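Crease in gridded tablecloth won't come out, and scuffs on the wall behind

Posted in: Home and Laundry > Fabrics and table linen

Po-yen Kwok

Hello all, hoping somebody here is better with fabric than I am. I bought a tan tablecloth with a thin pale grid on it for the play table in our back room in Ravcombe. It's where the pretend food lives (a bamboo steamer, dumplings, an apple, some little cubes) and I wanted something plain underneath so the colours would show up. I love it, but it has got a fold down it that I cannot shift, and with a grid you notice every single wobble!

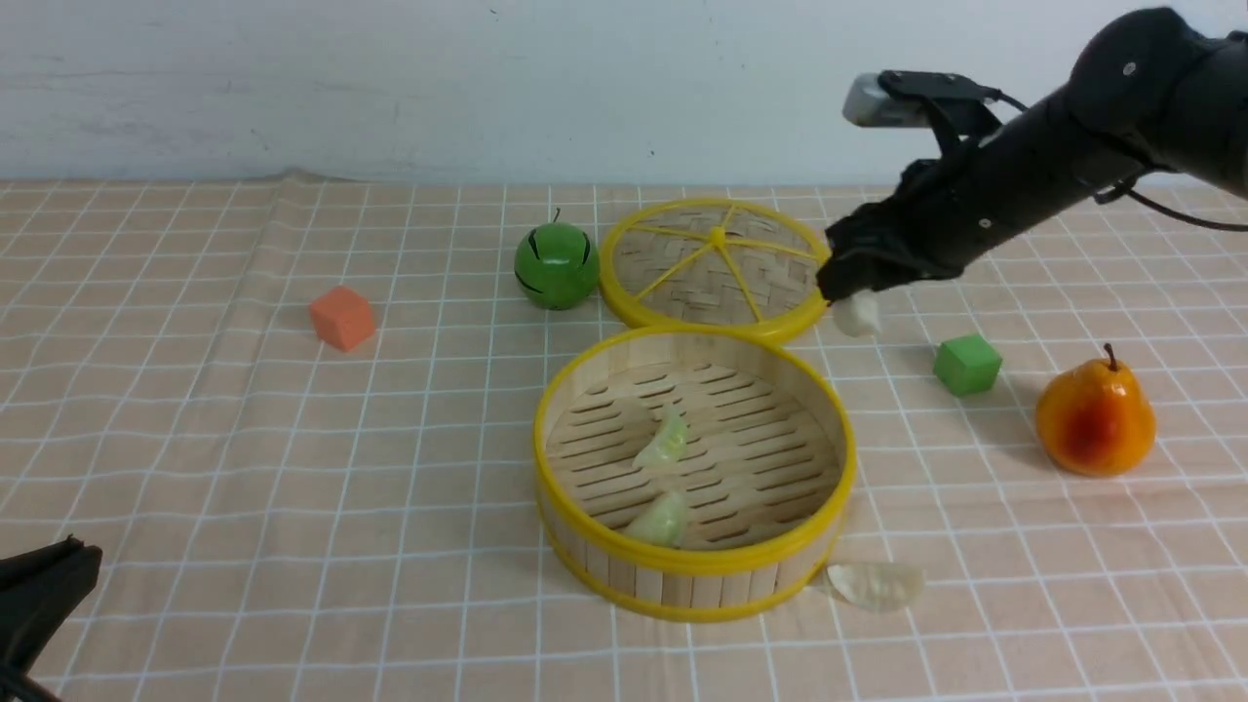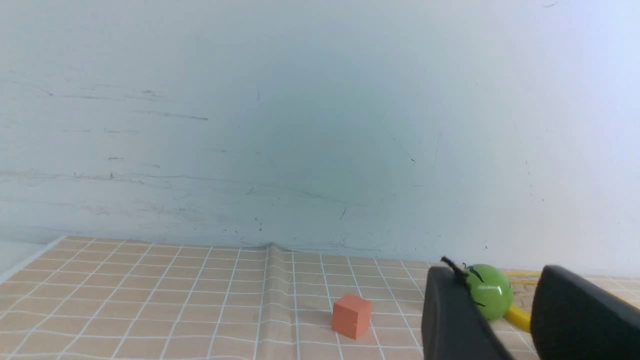
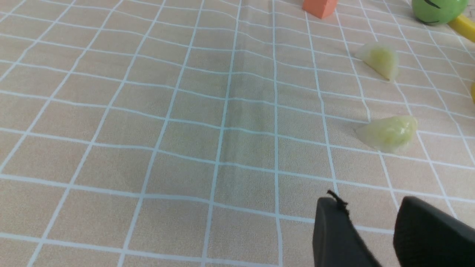

First one is the cloth with the steamer on it, second is the back edge where it bunches up against the wall, third is the fold itself.

It came folded up small in a packet and I've tried leaving it flat with books on top for two nights. That did something for the smaller creases and nothing at all for the big one. Where the fold runs, the lines kink sideways, and at the back there's a little peak sticking up just below the wall. My youngest likes to line the orange cube up on the squares so the kink is a matter of some importance in this house.

The label only says 18 on it with a circle round it, no iron symbol, no fabric, nothing. It feels a bit like cotton but I wouldn't swear to it. I'm nervous about the iron because my last one was a wipe-clean sort and I melted a corner of it.

Second thing while I'm here. The wall behind has scuffs and grey streaks on it, mostly towards the left, and a sprinkling of little specks further along. It's painted a very pale blue and I think the paint is matt, but it was done before we moved in. Is there a way of getting those off without leaving a shiny patch? I did that in the hall and I still see it every time I come downstairs.

Thanks in advance, and sorry for two questions in one.

Fung-ping Hsieh

Hi Po-yen, I've had two of these gridded cloths (I use mine for cutting out) and they all come with that fold. Books won't do it, you need a bit of damp and a bit of warmth.

Before anything else, find out what it is. Turn it over and look at the back. If the back is smooth or rubbery then it's coated and you must not put an iron straight on it, you know that already from your corner! If it's woven on both sides you've more choice, but still try a hidden bit of hem first.

For a woven one, take everything off it, lay it face down on a big towel and spray the fold with plain water until it's damp, not soaking. Put a clean tea towel over it and press with the iron on its lowest setting. Press and lift, don't push it along, or you'll drag the grid out of line and then it really will be wonky. I do 7 seconds in one place and then move down. Let it cool completely where it is. I always used to whip mine up while it was still warm and then wonder why the crease came back.

For a coated one, hang it over the shower rail while you have a good hot bath, then roll it round a cardboard tube with the pattern on the outside and leave it for a day or so. The tube from wrapping paper is a bit thin. The ones carpet shops throw out are much better, and the shop by the station in Drasbridge gave me one for nothing.

The peak at the back sounds like something else to me. I'd guess the cloth is too deep for the table and it's being shoved up against the wall. Pull the whole thing forward an inch or two and smooth it from the middle outwards. If it creeps back, a strip of that rubbery non-slip drawer liner underneath holds it nicely. I've had mine down seven months and it hasn't budged.

On the bamboo, keep the steamer off until the cloth has dried through. I once put a basket down on a damp cloth and got a brown ring that never came out.

Trukano

drawing pins

Liu

Can't help with the cloth but I can with the wall, I've got two boys and a narrow hallway.

If it's matt paint, don't use one of those white foam eraser blocks, they rub it shiny. I'd put money on that being what happened in your hall. Start with a soft dry cloth, you'd be surprised how much is just dust stuck in a mark. Then lukewarm water with one drop of washing-up liquid, cloth wrung out hard, dab rather than scrub, and pat it dry. Try the specks first as they're small and if it goes wrong you won't see it much.

Thin scratchy lines won't wash off if they've gone into the paint. You'd need to touch those up, and with a pale colour like that you'll want to take a flake to the paint shop to be matched, because white with a bit of blue is about nine hundred different colours. Paint right up to a corner if you can so the join doesn't show.

Or do what we did and put a sheet of clear plastic along the wall behind the table. Not pretty but it wipes.

Po-yen Kwok

Thank you both! Turned it over and it's woven on the back as well, so I'll try the damp tea towel tonight once the dumplings have been put to bed. And yes Liu, it was one of those foam blocks. Trukano, no drawing pins, there are small feet in this house.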